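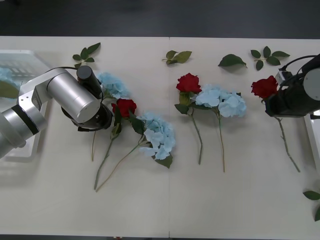 Does madder need hard water to give a proper red?

Hard water helps a great deal. The calcium in it pulls the colour away from orange, and if your tap water is soft a pinch of chalk in the bath does the same job.

Search notebook Search Go

Dye shed notebook, December
Written up by Malsha Pathirana

Started the bath at 8 in the morning with the root Halima brought back from Skavenville. It had been soaking overnight in a bucket with a lid on and it smelled wonderful, sort of earthy and sweet, like beetroot peelings and old books. 200 g of dry root, chopped much finer than the last lot. I am convinced the chopping is where we went wrong in the autumn. Those pieces were the size of pencil stubs and when I split a few afterwards the middles were still bright orange!

Wool is the Curnenard two-ply, small skeins, scoured and mordanted with alum and left damp in a bag for the week. Ties are loose figure-of-eights this time. Pranab, if you are reading this, please look at the old skeins in the drawer before you tie any more, there are white bands on every one.

Bath 1, tap water, nothing added. Came up slowly, which I was pleased about, then I went to answer the phone and it crept to 76 degrees. You can see it in the wool. There is a brown note that wasn't in the dip sample I pulled out earlier. Still a lovely colour, a bit like a clay flowerpot, and Young-sook has already asked for it for her cuffs.

Bath 2, same root used again, chalk added. Kept the lid half off and stood over it like a hawk. This is the one! A clear, warm red, no brown at all, and even right through the skein when I untwisted it. I left it to cool in the pot until after lunch and it went deeper still. Rinse water ran pink for ages, then clear.

Bath 3, same root again, no more chalk. Coral going on salmon. I would happily knit a whole jumper out of this and I want to know if we can get it twice.
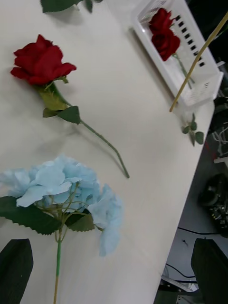
Rose and hydrangea, both artificial.

Blue next. The vat has been sulking since the cold weather came in. Surface was flat and dull this morning with hardly any coppery film, and the liquid under it was more green-blue than the yellow-green I want. Warmed it gently, fed it, stirred without splashing and put the lid back on. By 4 in the afternoon there was a bit of a bloom on top, so I let myself do one test strip. Came out green, turned blue on the line while I stood there grinning at it. I never get tired of that. It is a pale blue, paler than the Szekeres recipe promises, but I only gave it a single short dip and the recipe wants several with airing between.

Hạnh thinks the vat wants a blanket round it at night. I think she's right, and there is an old quilt in the loft.

Light test: the strips on the south window have now had their full 365 days, so I took the card down and peeled the cover off. Madder on alum has barely moved. Indigo, same. The onion skin has faded to the colour of weak tea and the beetroot has gone altogether (I did say). Weld is somewhere in between and better than I expected. Card is in the Sedura folder at the back, please keep it in the dark now or the covered half will be no use for comparing.

To do
- label the three skeins tonight, they look different wet
- more chalk, nearly out
- dry the spent root, try it on paper pulp
- second and third dips for the blue strip if the vat is awake
- ask Halima if there is any more root and what it was grown in
- buy a thermometer with an alarm!!

Dye shed notebook - contact the shed - © the authors - Back to top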